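Sornivgate allotments: water, paths and the new waiting list

The mains water at Sornivgate went back on in April, and the tap by the lower gate has been replaced. The old one had dripped all winter. Please turn taps off fully and take hoses off when you have finished, as a hose left on the thread stops the next person filling a can. The trough at the Irnbridge Road end still fills slowly. Bevan Kerslake has looked at the float and thinks it needs a new valve, so use the middle trough until that is done.

Rents stay the same this year. A full plot is 101 pounds including water, and half plots are charged at half that. Anyone who has not paid should do so by bank transfer and put the plot number in the reference box. Two payments came in last month with only a first name on them, and we still don't know which plots they were for.

The waiting list has been redrawn. It had grown to over 200 names, many of them people who joined years ago and have since moved away or lost interest. Everyone on it was written to, and those who did not answer after a second letter were taken off. The list now stands at 100. If you know somebody who thinks they were removed by mistake, ask them to write to Kendra Bouchard, who will put them back in their old place.

When a full plot comes free it will now be offered first as two halves. Most of the plots given up in the past few years were full ones taken by new tenants, and several were under grass again by the second summer. A half plot is enough to keep most households in potatoes, beans and salad, and a tenant who wants the other half can ask for it when it next comes up. Existing full plots are not affected.

On paths: each tenant looks after the path to the left of their plot as you face it from the main track. Keep it wide enough for a wheelbarrow. Strimmings can go on the heap behind the sheds, but bindweed and couch roots should be taken home or burned in the autumn. Bonfires are not allowed until October.

The manure delivery from Adamczyk is booked again. It will be tipped on the hardstanding as before, and the limit is 3 barrows per plot until everybody has had a turn. It is fairly fresh, so stack it and leave it until next spring if you are growing carrots or parsnips.

The Omholm site has asked whether we want to share their seed potato order next year. The saving would be small, but they will collect. Let Eilif Sjöberg know if you would use it.

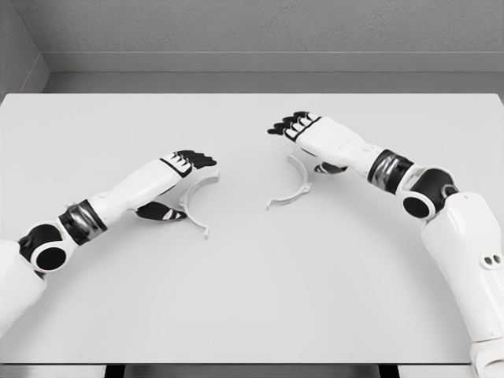

Latrice Doucet writes: I gave up half of mine two years ago and the half I kept has done better for it. My only worry is the sheds. If a plot is split, who gets the shed, and is the other tenant allowed to put up a second one? It ought to be settled before the first offers go out.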